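June
Posted by the author of Urard notes

Most of this month went into the time alignment layer in Trokport, the small control stack I keep for two-arm work. The symptom was a wrist that hunted near the end of an approach. I blamed the gains first and lost two evenings to that.

The cause was in the buffer. Joint states were stamped on arrival and camera data on exposure, so the planner was pairing a current arm pose with an object pose up to 70 ms old. At low speed the error is small enough to pass for calibration drift. I now stamp everything at the source and interpolate joint states to the exposure time. The buffer holds 300 samples per arm and drops the oldest without a warning, and I still need to log that.

The second change is in the collision check. Both arms used to plan separately and negotiate afterward, and with the grippers close to one object the second plan usually failed.

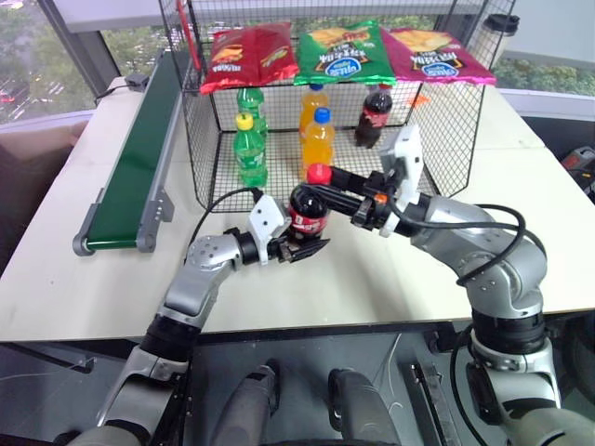

Planning both as one chain is slower. The sampler gets a cap of 3000 nodes and returns the best partial path if it runs out. Median solve time is 43 ms on the desktop machine, which I can live with. Bottles are modeled as plain cylinders with padding, and the padding is still a constant in the config file. It should come from the pose covariance.

The branch is called mestholm. Replay of old logs is broken on it until I write a converter for the stamps.

Last updated: June, 11:40 pm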